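Kit bag tips for basketball parents, the sweaty end of things

Dotcombe Juniors, put together in a rush before the April tournament. Add your own at the bottom if you've got any.

Vests first. Turn them inside out before they go in the wash, numbers inwards, or the print starts cracking by half term. 40 degrees is plenty. No fabric softener, it clogs up the mesh and they never smell right again. If they already smell wrong, a cup of white vinegar in a bowl of cold water, soak for an hour, then wash as normal. Yes the utility room will smell like a chip shop. Goes off by teatime.

Never tumble dry. Fotis Michailidis did a whole under-12s set on high and number 19 now fits his daughter's bear.

Shoes. Insoles out the minute you get home, laces loosened right down, tongue pulled forward. Newspaper stuffed in, change it before bed if it's gone damp. Not on the radiator – the glue goes and the sole starts flapping at the toe. Bicarb in an old sock, knotted, one in each shoe overnight. Tap them out in the morning over the bin and not over the carpet.

Slippy soles: wipe with a damp cloth, then dry with a towel. Most of the time it's just dust from the hall floor. The court at Floltley is terrible for it, take a cloth to the bench and do them again at half time.

Bottles. Empty them the same night. A bottle of squash left in a zipped bag over the weekend is a science project. For the reusable ones, warm water and a teaspoon of bicarb, shake, leave it twenty minutes, rinse twice. Bottle brush for the corners. Lids come apart more than you think, there's usally a rubber ring in there and that's where the black stuff lives. Prise it out with a teaspoon handle. Dry everything upside down with the lid off.

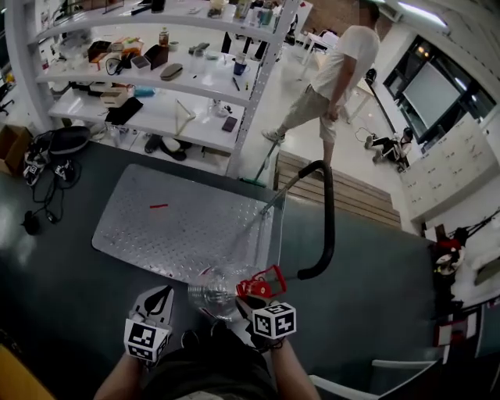 Clear plastic bottle on its side. Get the last drops out before it goes in the recycling.

Initials on bottles: permanent marker comes off in a fortnight. Nail varnish lasts the season. Two coats, let the first one go properly hard.

Balls. Wipe rubber ones with a cloth and a drop of washing up liquid. Leather or composite, barely damp cloth only, dont soak them. Keep them indoors, a freezing garage makes them go flat and dead. Wet the needle before you pump – spit will do – and push it in straight. Bent needle, bin it. To check the pressure drop the ball from head height, it should come back up to roughly your waist. If it goes higher, let a bit out.

The bag itself. Ours is a Brotberg and it can't go in the machine, so it's turned out, shaken, wiped round with soapy water and hung open on the back door. Check the end pocket. There is always a banana in the end pocket.

Knee pads and sleeves go in a net washing bag, velcro done up, otherwise they grab the vests and pull threads.

Blood on white socks: cold water, never hot. Rub with plain soap, leave, rinse, repeat. Seul-gi Pyo swears by a paste of salt and cold water and her socks are whiter than mine so try that.

Spare laces, plasters, hair bobbles, safety pins. Old ice cream tub, lives in the car.

More when I get a minute. Still need to do mouthguards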